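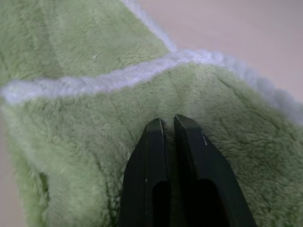

How to start a rewatch club for a web drama

Updated Aug 26, 2019

I have been running a little rewatch club in Oltville since February, and people keep writing to ask how it's done, so I thought I'd put it all down in one place (with apologies for the length, I do go on!).

First, pick your series. A short one is kindest to beginners, and we began with Dretedon, a palace comedy told in very small episodes. Eight of them made a lovely evening with a pause for tea in the middle. Check that everyone can get hold of it with decent subtitles before you announce anything – we once lost half an hour to a version that had plainly been translated by a machine in a hurry.

Next, write a short notice. Say which episodes you'll watch, what time you'll press play, and whether spoilers are allowed. Ours are kept to a separate thread, and newcomers do seem to relax once they know that. 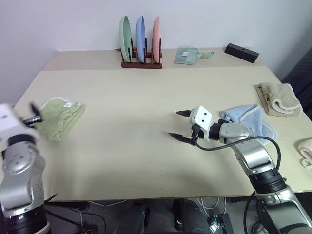
On the night itself, count down together in the chat and leave the talking for the end of each episode, or at least try to. Someone will always shout when the second lead walks in, and I'm afraid it's usually me.

Afterwards, ask each person for a favourite moment and a favourite supporting player. The small parts get the warmest discussion by far, and it's a lovely way to find your next series. That's how we came to Cuautle, after three of us fell for the same grumpy tutor and went looking for whatever else the actor had done.

Keep your notes somewhere simple. Mine are in one long document, now 3781 words, and I still add to it after every meeting.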